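Re: [handheld-demos] Oven task, episode count

> We have 921 usable episodes for the oven task at Tillholm and were told to aim for 2,000. Is it worth going on, or should we change the set-up first?

I'd change the set-up first. At Billititz we went on to 3,000 and the last thousand taught the policy very little. What helped was 175 new ones with the tray started from other places - windowsill, chair, floor.
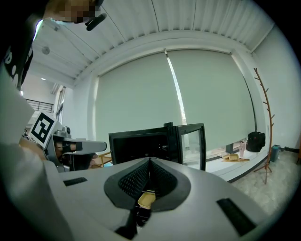 Keep the tray low in the jaws before you go near the rack, and hold the second gripper back until the door is fully open.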